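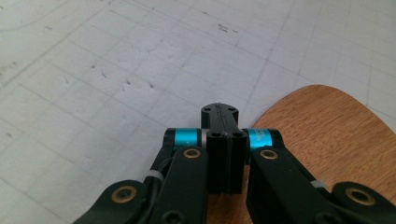
Leave the kitchen table alone

Opinion | Home life

By Bukola Etim, 11/8/21

My neighbour paid 400 pounds for a breakfast bar and now eats standing up. I think she has made a mistake, and plenty of people are making it with her.

A table takes up room. It also gives you somewhere to do the tax return, cut out a dress pattern or have a row sitting down.
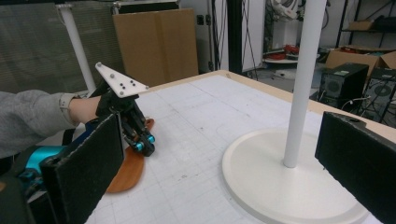 We have had ours for 22 years. It wobbles, and I have stopped folding card under the leg. Builders will say the space could be used better — they said it to me in June. I would still keep the table and lose the island.

We use cookies to improve your visit. Accept | Manage settings

© Vasia 2021. Contact us | Back to top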